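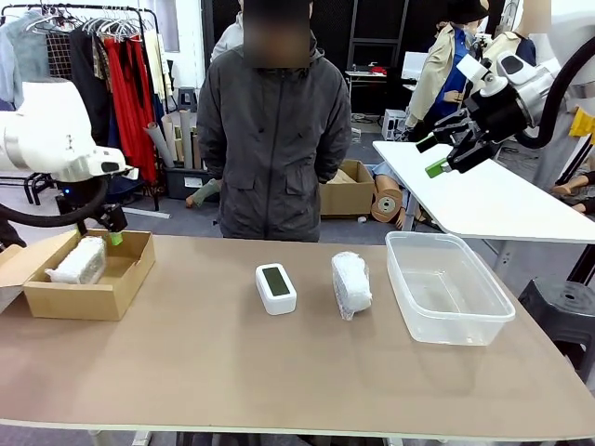
Pustoma sets up and teaches two-arm robot stations for small shops and warehouses that pack and unpack mixed goods by hand. Our customers sell clothes, small electronics, housewares and gifts, often all four from the same back room. The goods come in every shape, and the same table has to handle all of them. A normal training table has a cardboard box at one end, a clear plastic container at the other, and a few things to be handled, such as a small digital clock or something wrapped in bubble wrap. The arms reach in from both sides, and a person stands on the far side of the table where they can see both grippers.

We started with one station and one customer, a mail-order clothing seller who also sold clocks and lamps. Dumisani Ntuli built the first table and Fatima Magagula wrote the first set of tasks. Those tasks are still in use, with new names.

What we offer

The Zasuvano station is our main product. It comes with two arms, two-finger grippers with replaceable fingertip pads, a long table, cameras and the cabling to connect them. There is a fixed camera for the whole table and a small one at the wrist for close work. The table is matte, because shiny tops gave us trouble with reflections early on. A station can be bought or rented by the month, and rental includes pads and spare cables.

Maltaveo is the teaching service that goes with it. You send us a box of your own goods and a short list of what should happen to them. We write the tasks, run them with an operator, and load the results onto your station. A basic package is 15 tasks. Most customers begin with that and add more once the station has been on their floor for a while.

We also sell task time by itself to people who already own arms and only need recordings of them being used. Ask us first which arms you have. We do not support every make. 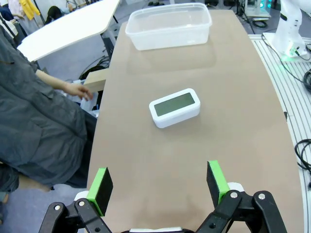 How we work

Each task is written down in one or two sentences before anyone moves an arm. "Take the clock from the table and put it in the plastic container" is a typical one. The operator reads it, a second person sets out the objects, and the run begins. Between runs the objects are moved to new spots, turned over or swapped, so that the station does not learn one fixed layout.

Soft and see-through things take the most time. Bubble wrap shifts in the grip, and clear plastic is hard for a camera to judge. We plan extra runs for both and we put them on the quote as a separate line, so you can see what they cost. If you can change your packaging to make a task shorter, we will tell you before you pay for it.

Runs that go wrong are kept and labeled. Riaan Naidoo goes through them every week and decides which tasks need to be rewritten. As of June 15, 2025 we have 1,242 written tasks in our library, and customers can use any of them as a starting point - there is no charge for that.

What the station does not do

It does not lift heavy goods, and it does not work at the speed of an experienced packer. It does not seal boxes or print labels. It needs a level floor and steady indoor light. If your work is the same item all day long, a simpler machine will cost you less and we will say so.
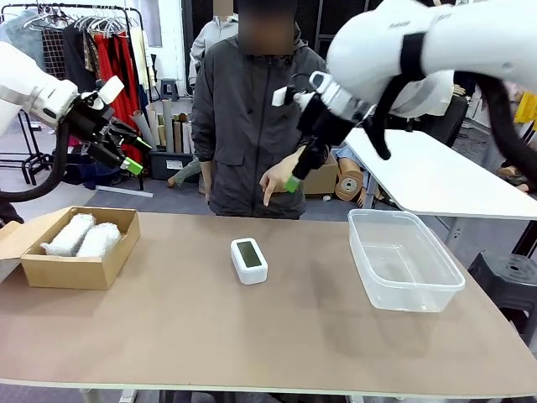
OUR PEOPLE

Dumisani Ntuli - hardware and installation
Fatima Magagula - task writing and customer setup
Riaan Naidoo - review and quality
Johannes Ntuli - operators and scheduling
Tumelo Zwane - support and spare parts

Operators work in pairs. One runs the arms and the other sets the table, points out what comes next and stops the run if something is out of place. They change roles during the day. New operators spend their first week setting the table only, then move on to single-arm tasks before they try both arms together.

Visits

You can see a station running at our Masilela workshop by appointment. Bring a few of your own items if you like, including the awkward ones. A visit takes around 105 minutes, and Johannes handles the bookings. Please wear closed shoes and leave drinks at the front desk.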